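How to Run a Robot Arm Demonstration at an Open Day

Most of the work is done before the doors open. These steps are the ones we use at the Maltby workshop each August.

1. Pick one short task. Moving a small object from the mat to a plate works well. Visitors rarely stay for a long sequence.

2. Set out the table the evening before. Put down a plain mat, place the larger items at the sides and keep the middle clear. Janaka Miah marks the positions with tape under the mat so they can be found again.

3. Mark the visitor line. Ours is 2 meters from the table. Check it with the arm at full reach - the folded position tells you very little.

4. Run the task at low speed until you get 9 clean passes in a row. If the gripper misses, correct the grasp point and start the count over.

5. Assign two people. One talks, the other stays at the stop button and does nothing else. Omar Jaber takes the button in the morning and Sawsan Shboul takes it after lunch.

6. Start each session with the gripper open and empty. Let people look at it before anything moves.
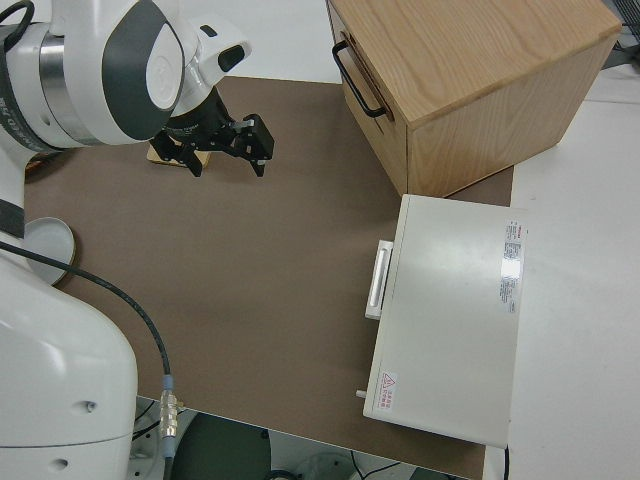

Can visitors drive the arm themselves?
Only with the speed limit on and the operator at the stop button. Keep each turn short, and return the arm to its start position before the next person steps up.

7. At closing, park the arm, switch off the controller and write down any faults in the log. Leave the log with Encarnación Lozano at the front desk.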